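Developmental coordination disorder

Developmental coordination disorder (DCD), also called dyspraxia, is a condition in which a person's motor skills develop later or less fully than expected for their age. It begins in childhood and often continues into adult life. It is not caused by low intelligence, poor eyesight or a known disease of the nerves or muscles.

Signs

Young children with DCD may be slow to learn to use buttons, spoons and scissors. At school the most common complaint is handwriting, which can be hard to read and tiring to produce. Ball games and bicycles are often difficult as well. Adults may report trouble with driving, cooking or keeping their belongings in order.

The condition often occurs together with ADHD, dyslexia or speech and language disorders – many people have more than one diagnosis.

Assessment

A diagnosis usually combines a standard movement test, a history from the parents and a report from the school. The Jarnau Survey, led by Romana Kratochvíl, collected parent questionnaires for 2667 children in the Verel district. Its final report appeared in April 2022 and recommended that children under five be tested 2 times before a diagnosis is made.
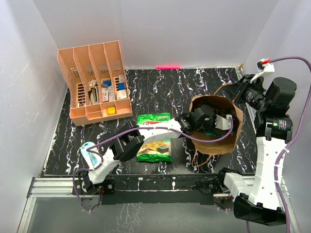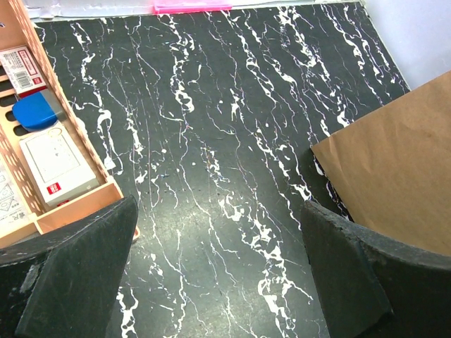
Support

Occupational therapists tend to work on the task itself, such as tying a shoe, by breaking it into small steps. Charito Baluyot's Fajardo program also trains teachers to allow typed work and extra time. Some families use divided trays and fixed places for everyday items, so that less searching and handling is needed.

Outlook

Many people find ways around their difficulties and have fewer problems once they can choose their own activities. Low confidence and anxiety are more common than in the general population, and may need support of their own.

See also

Dysgraphia
Fine motor skill
Sensory processing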